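2021-06-12

Glaze tests, second firing. I put 9 tiles on the middle shelf and got the cone to drop pretty much when I wanted it to, so I'm calling that a win! The Bozkurt ash batch came out way glossier than last time (Ozan, you owe me a coffee). Two tiles crawled at the corners, and I think I had the glaze on too thick there. Yiğit wants to try the same recipe over the red clay, and I'm all for it.

Still chasing that soft honey color, thin and clear with a bit of yellow in it. Pale amber is the target, so no more iron until the next round.

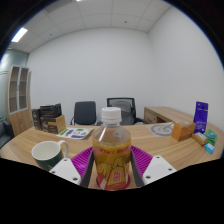 ## Next firing

- Weigh out 385 g of the ash base, sieve it twice
- Three dips max, and wipe the feet!!
- Ask Yiğit where the Flisville clay went
- Kiln shelf by the door needs new wash, it's flaking again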